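Temps de lecture : 2 min

Cahier d'atelier – cellule d'assemblage, budget de janvier

Repris le chiffrage du poste d'insertion processeur. La demande part sur deux lignes : une pince électrique de rechange et un lot de doigts fins. Le bras reste celui de l'an dernier, pas de remplacement avant la prochaine tranche.

Offres reçues :
Stovora – pince complète, délai 15 semaines, doigts non compris.
Vitenlow – pince équivalente, délai 4 semaines, plus chère de 31 %, doigts standard compris.
Duan n'a pas répondu sur les patins. Relancer.

Le délai Stovora nous mène après la mise en route de la ligne Prernine. Si on garde cette date, il faut prendre Vitenlow pour la première pince et passer Stovora pour la seconde. À vérifier : l'entraxe de fixation de la bride, différent sur les deux plans.
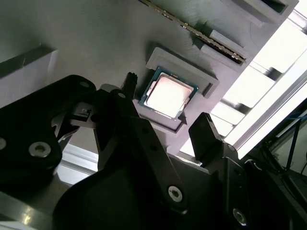

Approche de la pince, doigts de part et d'autre du support du processeur.

Pour les doigts, l'extrémité étroite avec petit patin strié convient à l'approche par le coin. Largeur à reporter telle quelle dans la spécification. Demander le patin en pièce séparée : aujourd'hui on rachète le doigt entier à chaque usure, et le poste consommables a pris 87 % de son enveloppe avant la fin de l'exercice.

Éclairage : la lumière qui vient de la droite sature l'image de la caméra de poignet, et le capot métallique du processeur ressort presque blanc. Prévoir un écran diffusant ou un store côté ouverture. Montant faible, à passer en petit outillage – pas besoin de l'inscrire en investissement.

Non chiffré à ce stade : capteur d'effort au poignet, supports de processeur supplémentaires, câble de rechange pour la caméra. Le capteur doublerait presque la ligne pince. Je le laisse en option dans le dossier, avec les deux devis en annexe.

Reste à faire : relance Duan, cotes de la bride, version corrigée du tableau avant 16 h.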